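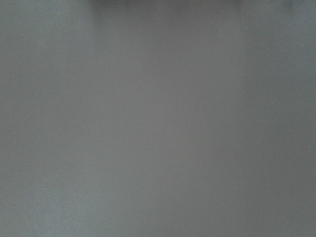 Plain gray.

A home bar does not need to be a cabinet. Promer will sell you one with a light inside, and a friend in Pollville paid 1000 for his. He keeps mail in it. I say put the drinks on a table and leave them in the open.

Bottles are the first argument. People think a wire rack is for wine and nothing else. Iced tea sits in one perfectly well, and a guest who doesn't drink can reach for it without asking.

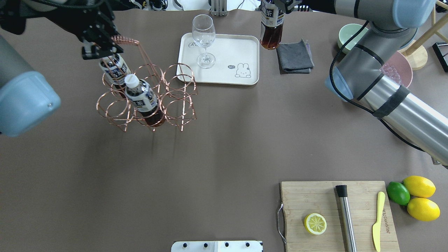 I would also give the glass its own tray. A stemmed glass next to a cutting board gets knocked sooner or later, and I have swept up enough of them in Grostwood to be firm on this.

Then the board. Bamboo is fine. Keep the knife, the muddler and the cut lemon on it, and the whole fruit beside it. My neighbor Leonidas Economou slices everything before his guests arrive, and by 8 his lemons have dried at the edges. Cut half of one and wait. 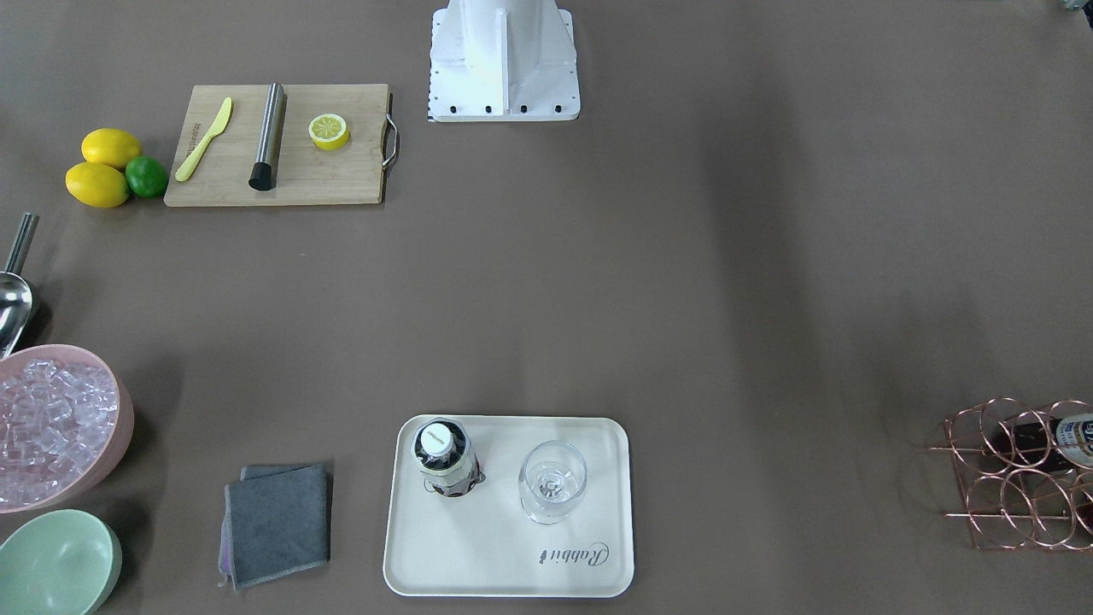 Leave the middle alone

Most people fill the center of the table first. I think that is a mistake. The center is where you pour, and once a snack bowl lands there you are working on a corner. Push things out to the sides — ice too — and stop when you want to add one more. 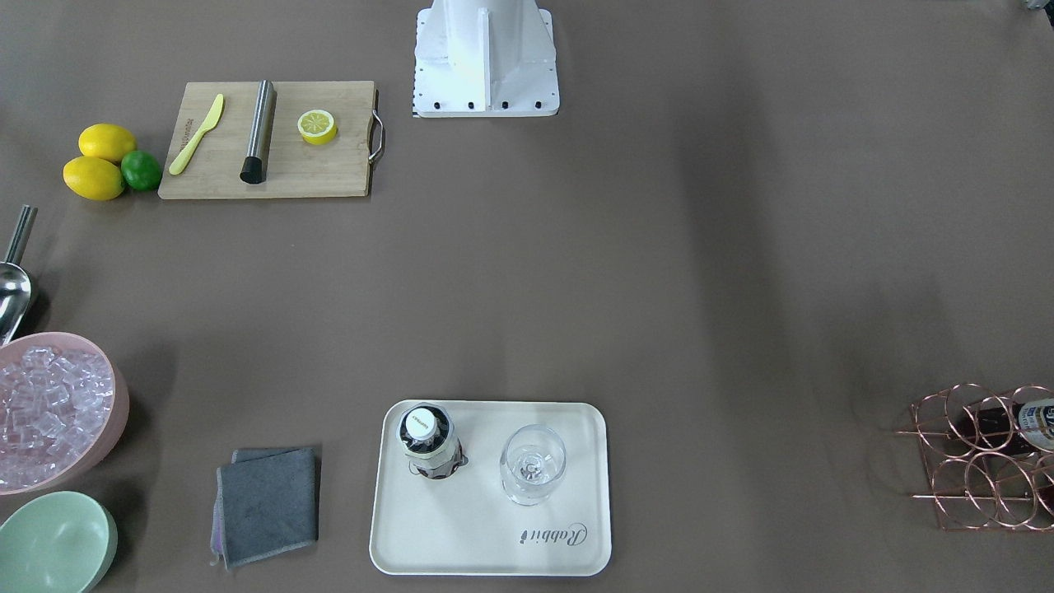
Savvas Vasilakis
Home columnist

I have been told this looks unfinished. It may. A table with space on it is easier to wipe, and I would take that over a full one any evening in October.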